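Is the Hivel task pack worth paying for if I already have Trakus?

5 min read
Monday, February 2, 2026, by Sota Nakajima

I teach evening classes in basic robotics and we use Trakus to simulate a small arm before anyone is let near the real one. The free version comes with stacking and sorting and not much else. My students are bored of stacking by the second week.

Hivel sells a pack of tabletop tasks that loads into Trakus. It costs £228 for a year, for one classroom. The listing says 26 tasks, with the tool use ones as the main attraction: the arm has to pick up a mallet or a stick and use it to move something, instead of grabbing the thing directly. I have had the trial since the weekend and have mostly been in the one with the ball and the green mat.
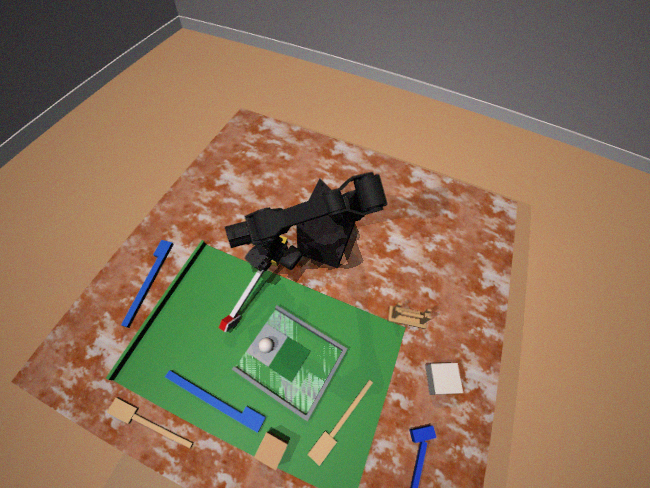
My budget would cover it but then there is nothing left for spare servos until November. The trial only opens a few of the tasks, so I can't judge the rest. What I would like to know:

Does it run on ordinary college PCs, or do you need a proper graphics card?
Can you change the layouts, or are you stuck with what they give you?
Is the scoring any good? I want to be able to set it as marked work.

I did email Hivel and got a reply pointing me back to the listing.

2 answers

Answer 1 (accepted)

We bought it last year for a college course and renewed it, so I suppose that is a yes, with some complaints.

On the PCs: ours are old office machines and it runs if you turn the shadows down. With shadows on, it was too slow to teach with. Try it on your worst machine during the trial, not on your own laptop.

On layouts: yes, you can edit them. Each task has a plain text file with the positions of the objects in it. Keep a copy of the original before you touch it. There is no undo, and if you put two objects in the same place the physics throws one of them across the room. You can also set it to shuffle the start positions, which I would do for marked work or they will copy each other's coordinates.

On scoring, this is the weak part. You get a pass or fail at the end of the run and a time, and that's your lot.
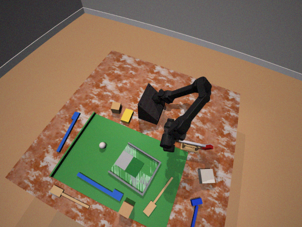
A fail tells the student nothing about how close they were. You need to look at where things are on the table and decide for yourself what to give marks for. Take a layout with the white ball out on the green between the black rail and the tray, and the gripper over on the far side of the tray by the stick with the red tip. I would ask the student to explain how they mean to get the arm round to the ball from there, and mark the explanation as well as the run. The score file won't do that for you. I ended up writing a short script that logs the distance from the ball to the target at the end, and I mark from that. It took an evening. The positions are all in the log, they just don't use them.

One more thing, the licence counts seats by login. If two of your classes share a room but have separate accounts you may be asked to pay twice. Get that in writing.

Answer 2

Never used Hivel but have a look at Stelano, it's cheaper. A mate of mine left it training overnight, did 3000 runs and didn't crash. Not sure if it has the hammers and so on. Fuentealba used to do a bundle with both but I can't find it on their site now.

Comment from Sota Nakajima: Thanks both. Tried it on the worst PC with shadows off and it was fine. I've asked about the logins and will hold off paying until they answer. Would you be willing to share the script?

Contact us | Copyright 2026 | Back to top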